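Search this site
Enter keywords
Go

2025-12-31
By Arif Sivakumar

Second progress report to the Loureiro fund: Reading and language evenings in Plindska

Dear colleagues,

I send you the second report on our work in the town library of Plindska. The first report was sent in May and covered the preparation of the rooms and the purchase of books. The present one covers the time after that, when the evening groups were running. I follow the order of headings which you gave us in the grant letter, except that I put staff before money, as the money questions are easier to understand in this way.

Groups and attendance

We opened seven groups. Four are for adults who learn the language of the town as their second or third one, and the others are for parents who want to read with their children. In the plan we had written that all groups would meet in the library. The two parent groups with the most members have moved to the school in Vunmont, where the parents come anyway to collect the older children from sports. The school does not charge us for the room, only for heating after six o'clock.

We have 40 adults on the regular list. This is the number we promised for the end of the second year, so we are early in this point. Attendance was weaker in the weeks of the apple harvest, as it is every year in our region, and we should have planned for it. Next year we will make a pause in these weeks and add the lessons at the end of the winter.

The beginner group is the one which gives me the most worry. It has people who never went to school beside people who finished university in another country, and they do not need the same lesson. The teacher divides the hour into two parts, but both sides feel that they wait too long. I would like to split this group, and I come back to it under the money heading.

Books and reading material

The collection of easy books has now 1,000 items with the small picture books included. The cataloging is finished except for the donated boxes from Vondo, which arrived without a list. Many of these are old school readers and I do not expect to keep all of them. The books that are borrowed most are short crime stories and cookbooks. The books about grammar are borrowed very little, although the learners asked for them in our first survey.

We also began to write our own reading sheets, one page each, on topics from working life. The learners choose the topic. Until now we have sheets about the bus timetable, renting a flat, a visit to the dentist, work in a bakery, and machines at work. Each sheet has a short text, a list of new words and a few lines to write on.

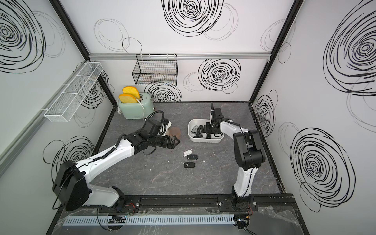 Two robot arms over a table with key fobs and a toaster.

The sheets are printed in black and white at the library and in color when the school allows us to use its printer. The teachers asked for larger letters, and we changed this in all sheets in the autumn. Some of the older texts were too long after the change and had to be cut. I did the cutting myself, and I am afraid that the dentist text suffered from it. It will be written again.

Staff

We have 2 paid teachers, both on part-time contracts, as in the plan. One of them was on sick leave for a month and I took over her lessons. The library staff helped a lot with the lending desk on these evenings. A training day on teaching adults to read was held in Vunmont, and both teachers were satisfied with it, but they found the afternoon part too theoretical.

Money

The spending is within the budget. We spent less on books than planned because of the donations, and more on printing and heating. I ask for your permission to move the remaining book money to teaching hours, so that the beginner group can be split from the start of the next term. The detailed table is in the attachment, together with the receipts.

Next steps

Until the summer we want to finish the catalog, write the sheets on banking and on parent meetings at school, and repeat the survey among the learners. I would also be glad to have a visit from your side. The best time is in the evening, when the groups are working.

With kind regards,
Arif Sivakumar
Project coordinator

Contact | © Plindska Town Library | Back to top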